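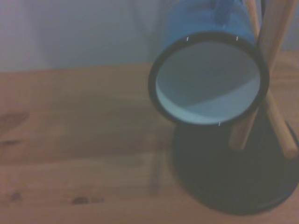 Mugs and mug trees: your questions

Can I hang my mugs up straight from the washing-up bowl?
You can, though do give the handles a quick wipe first, as drips like to run down the pegs and sit there. Bare wood is happier kept dry, bless it.

Which mugs suit a tree best?
Anything with a handle roomy enough to slip over the peg! Our Gretlow mugs weigh 348 g each, and we hang them on opposite sides so the stand stays nicely balanced.

How do I look after the wood?
A barely damp cloth, then a dry one. Beathag rubs a little food-safe oil into hers every June, but please don't soak it.

My glaze looks a bit mottled. Is that a fault?
Not at all, it's just how the colour settles in the kiln, and we're rather fond of it.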